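Vustance Neighborhood Food Project
Progress report to the Ferri Fund, second period

We are very happy to be writing this one. When we sent you our first report we had a half-finished kitchen, a sign-up sheet and a lot of hope. Now the after-school snack and supper program is running at both sites, Prindum Street and the Zondelau library annex, and the kids have started telling us what they want on the menu (loudly!).

Enrollment

We planned for 100 children by the end of August and we have 133. Most of the growth came from Zondelau, where families heard about us from other families in the library line. We have a short waiting list there and hope to clear it once the second fridge is hooked up. Prindum Street has held steady, and attendance on rainy afternoons is much better than it was in the spring.

Menu and tasting

The menu now runs on a six-week cycle, up from four, so children see the same supper less often. We spent a good part of the summer on the snack side of things, trying out what could be handed over quickly at 3:30 pm when everybody arrives at once and hungry.
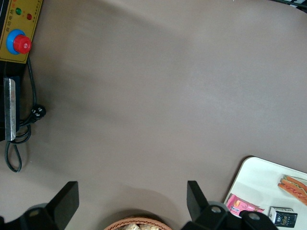 Tabletop and part of the yellow control panel, summer period

The hot suppers are still the heart of it. Bean chili is the runaway favorite, followed by baked pasta, and we have quietly retired the lentil loaf. Fruit goes out whole for the older kids and cut for the younger ones, and that one small change means far less of it ends up in the compost. We also switched to milk in pitchers at Prindum Street and the children pour their own. There are spills. We think it is worth it.

Food costs

Costs came in a little under budget for the period, even with higher enrollment. Buying rice, beans and oats by the sack made the biggest difference. Bread is still our sore spot: the bakery raised its price in the middle of the period, and we are talking with two others.
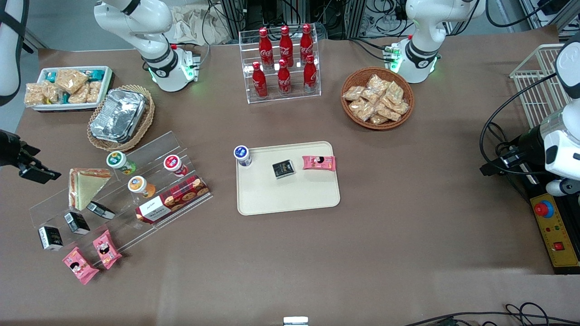

Eggs went up as well, so we moved the frittata to once per cycle and put the savings toward fresh greens. If prices stay where they are we expect to finish the year inside the grant amount with a small cushion, and we would like to ask your permission to spend it on insulated carriers for Zondelau, where there is no stove and suppers travel over from Prindum Street.

What families tell us

We sent home a short survey in two languages and got a wonderful stack of them back. Parents like the pickup time and the posted menu. They asked for less sugar and for more food that can be eaten on the bus, and we have begun working on both. 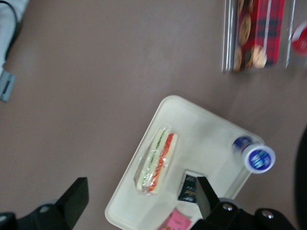

My son used to come home starving and cross, wrote one parent at Zondelau, and now he comes home and tells me what he ate and asks if we can make it. She went on to ask for the chili recipe. We have since printed it on cards, along with seven others, so there are 8 to collect.

Staffing and training

Both site leads have finished food safety training, and we added a part-time cook at Prindum Street in July. Allergy sheets are now kept in a binder at each serving table and checked at sign-in. We still need a reliable substitute driver. 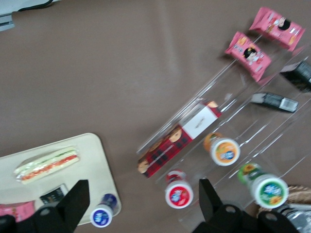 Until we find one, the cook and the site lead are trading off the Zondelau run, and supper there can be up to 8 minutes late on a bad traffic day.

Next period

We will open the Zondelau waiting list, settle the bread question, and start the family cooking nights we described in our proposal. The first will be chili, by popular demand. The budget sheet and the blank survey form are attached, and we would love to have someone from the Fund come by for supper any afternoon the sites are open.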